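Plidby 66 Magnetic Parts Tray

Item 3708
Sold by Turotley Bench Supply
In stock, ships from our own shelf

We held off on carrying a magnetic parts tray for a long time. Most of the ones sent to us over the years were a cookie tin lid with a fridge magnet glued underneath, at four times the price of a cookie tin lid. The Plidby 66 is better than that. Whether you need one is another question, and if you already own a muffin pan you may not.

What you get is a shallow steel dish, 178 mm long, with 8 molded wells in a rubber insert. The magnet sits under the whole floor of the dish. Case screws and standoff screws stay put when the tray gets bumped. Brass standoffs don't, and neither does anything aluminum or plastic. The maker's leaflet says it "secures all hardware." It can't.

Pelard's version costs less and has a stronger pull, but the wells are too deep for fingers and the paint chips. We stopped ordering it. The Ofori tray is nicely made and we'd happily sell it if it came in a size smaller than a dinner plate.

If you mostly open up desktop towers, lay the case on its side and keep the tray on the bench next to it, never inside. A tray perched on the drive cage will get knocked, and then you're fishing screws out from under the motherboard.

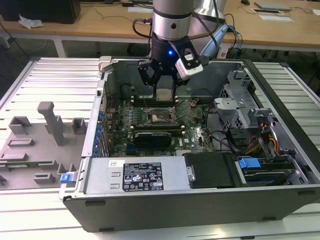

Claims we don't repeat

The box says "anti-static." The rubber insert might be. The steel dish sits on rubber feet and has no ground point, so treat it as a plain dish and keep bare memory sticks in their bags. The box also says "professional grade," and we have no idea what that means for a dish.

Care

Wipe it with a dry cloth. Steel filings cling to the floor and are a pain to get off; packing tape works.

Returns

Unused trays only, in the box. We don't refund for lost screws.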